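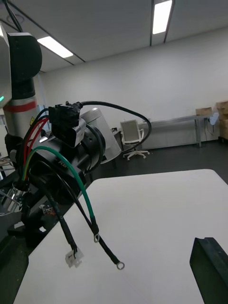 At the wiring tables: one year with the arms
Gallery, updated in February

Gakau is a small workshop in Flokeck. We build and repair control units for motors, mostly for conveyor lines and for pumps on farms. For many years the whole job was done by hand, from the first screw until the label. Last year we started a project named Under, and now a part of this work is shared with robot arms. I was asked to make this page for the staff of our other building, so they can see how the tables look before the same change comes to them in their own shop.

I have worked in wiring for a long time, and English is my third language, so please forgive me if some words are heavy. I try to write only what I know from my own table and what my colleagues told me when we had tea.

First, the numbers, as everybody asks for them. In the first year we finished 1,754 units with some help from the arms. We are five people on the team, the same as before. One person changed her job inside the company and teaches the arms now, and a new person came in her place. The hours are the same. The tea break is also the same, although it took some discussion.

What is different is the order of the day. Before, I took one unit and I stayed with it. I knew each one, and if it had a bad thread or a stiff cable I remembered it until the evening. Now the work is divided into steps, and the unit goes from person to arm and back to person. In the morning we prepare the parts for the arms: we check the cable ends, we put the boards in position, and we write in the log which step is next. This preparation takes over 45 minutes. In the beginning I considered it lost time. Now I see it more like cooking, where you cut everything before you light the stove.

Wires are the difficult part, and I think they will stay difficult. A metal plate is the same shape each time you pick it up. A wire has its own opinion. It remembers how it was on the reel, and a thick one pushes the thin one away at the place where they go in together. 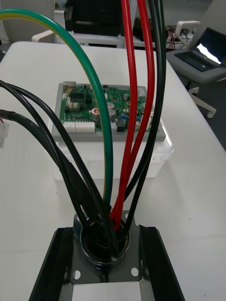 Earth, red and black leads, all going down through one round gland.

A colleague from the second table told me I am too kind to the arms in my notes, and that she misses closing a whole unit with her own hands and knowing it was hers. She said also that her wrists are better than they were in ten winters, and she asked me to write both things, or else to write none of them.

So I write both. I heard the same from other people, in different words. Nobody from our team wants to go back to tightening glands all afternoon, but the feeling of a finished unit has become weaker, and it did not come back with time, as the manager hoped. In autumn we made a small change for this. The person who does the final check now signs the inside of the lid with a paint pen. It is a modest thing. Customers never see it unless they open the housing, and two people on the team do not care for it at all.

The second change is the noise, or better to say the talking. When each person had a full unit, we could talk over the table and the hands continued alone. Now you must listen a little to what the arm is doing, and when it stops you go to look. The conversations are shorter. We moved the radio to the parts room.

Then there is the matter of space. The arms need a free area for moving, and so do the people who walk next to them. We argued a lot about where to put the chairs. My advice to the other building is to decide early which side of the table belongs to the person, and to put tape on the floor on the first day. We did it in the third month, after many small annoyances.
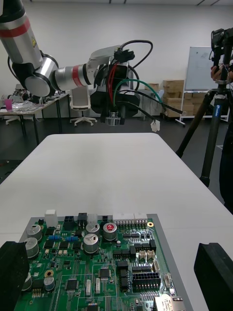
Main board on its grey plate, arm on the far side of the table.

About the training I can say that it was longer than the plan and less difficult than I feared. Varela is the name of the program in which we write the steps. It has a colour for every kind of motion, and it does not forgive a wrong order. The older people on the team were not slower to learn it. They were slower to trust it, and I was one of them. For the first weeks I checked each connector again after the arm had finished with it, and I kept my own list on paper. The list was useful later. From it we saw that most of our problems came from cable ends which we had cut ourselves, a bit too short, and we changed the cutting guide.

One practical thing: keep your own pliers. Somebody had the idea to put all hand tools in a shared drawer, as we would need them less. We need them as much as before, only at other moments of the day.
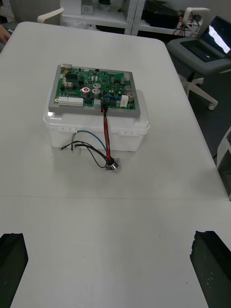 My favourite part of the job is still sorting the leads, and this remained with the people. You look at what you have, you decide what goes first, and you turn each end until it wants to lie where you need it. The pair of red and black is easy, being twisted together already and plugged into the board at one end. The thin black ones in front of the box are another story, they curl to both sides, and I would not give them to an arm yet. Maybe next year. When I show this step to a new person I tell them to begin with the green wire, as it is alone and easy to follow with the eye, and to leave the small black ones for when their hands are calm.

Notes for the other building

The step sheets from Under are in the shared folder, in the version we use now. The older version has the gland before the earth lead, please do not print it.

Visits are possible in the morning, after the preparation. Please ask at the front desk in Flokeck and wear closed shoes.

If you find a mistake in my text, write to the wiring team and I will correct it with the next update of the gallery.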